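Maiskolben, die nicht faulen

Der August ist im Hofladen von Plustberg die Zeit, in der alle über Mais reden. Katalin Csizmadia redet das ganze Jahr darüber, allerdings über solchen, den man nicht essen kann. Ihre Kiste mit Deko-Gemüse umfasst inzwischen 57 Teile, und für den Erntetisch in Tollau hat sie wieder tief hineingegriffen.

Der Liebling der Redaktion ist der orangefarbene Kolben. Er glänzt, als hätte ihn jemand kandiert, und hat Körner in so ordentlichen Reihen, dass jeder Landwirt misstrauisch würde. Zur Spitze hin wird er dunkler, ein bräunliches Orange, das wir im Büro »Grillunfall« getauft haben. Frau Csizmadia nennt es »Bernstein«. Sie hat die Kiste, also hat sie recht.

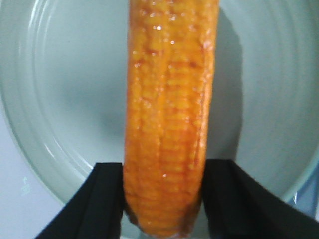

So bleibt der Erntetisch ansehnlich

Kunstgemüse gilt als pflegeleicht, und das ist es auch, bis der erste Staub in den Rillen zwischen den Körnern sitzt. Ein weicher Pinsel holt ihn heraus. Ein Küchentuch verteilt ihn nur, und zwar gerecht auf alle Reihen. Wer unbedingt wischen will, nimmt lauwarmes Wasser mit einem Tropfen Spülmittel und lässt die Scheuermilch im Schrank.

Beim Arrangieren gilt in Tollau die Regel: höchstens vier glänzende Stücke pro Tisch, der Rest matt. Kürbisse nach hinten, Kolben nach vorn, Stroh sparsam. Im vorigen Jahr lagen fast 190 Deko-Äpfel auf der Tafel, und zwei Gäste haben hineingebissen. Seitdem steht ein Schild daneben.

Wer eigene Stücke beisteuern möchte, gibt sie ab 16 Uhr im Laden ab, bitte mit Namen auf der Unterseite. Echter Mais wird ebenfalls angenommen, aber gegessen.

Zuletzt erschienen
Stroh im Treppenhaus: ein Zwischenbericht
Oment sucht die größte Zucchini
500 Gläser und kein Deckel passt
Rezept: Maissuppe nach Art von Rivadeneira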